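Juvero、ハンド制御ソフト「Prindix」の新版を公開 接触前の減速を自動化

2022年8月8日

ロボット向けソフト開発のJuveroは、多指ハンド用の動作計画ソフト「Prindix」の新版を公開した。目玉は接触前の減速処理。指先と対象物の距離を推定し、速度の上限を自動で下げる。これまでは現場の担当者が動作ごとに手で数値を入れていた。

計画の更新周期は24ミリ秒。旧版では自分の胴体や台座を障害物と誤認して止まるケースが多く、ユーザーからの苦情もここに集中していたという。新版は自己干渉の判定を認識側から切り離し、関節角だけで先に計算する方式に変更。誤停止はかなり減ったとのこと。
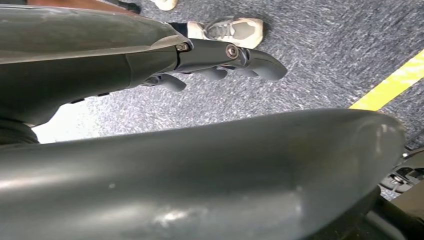
黒い指を備えたロボットハンド。床には黄色のテープ

検証は提携先Ruchtiの施設で実施。把持と退避の動作を合わせて3,000回、うち計画の失敗が24回。失敗ログはすべて再生ツールで見返せるようになっており、そのツールも今回の版に同梱されるる。

開発を率いるMarites Evangelista氏は「一番時間がかかったのは指じゃなくて手首。姿勢が少し変わるだけで、計画が丸ごと作り直しになる」と話す。手首の姿勢候補は615通りを事前計算して持たせた。メモリ消費は増えたが、同氏は「許容範囲」との見方。

対応するハンドは現時点で3機種。設定ファイルは旧版と互換性がなく、移行用スクリプトが別途必要になる。既存ユーザーは要注意。

物流のGondbyが8月中に試験導入の予定。対象の拠点は非公開。価格は据え置き、評価版の配布もすでに始まっいる。カメラなし構成への対応は次の版以降、時期は未定。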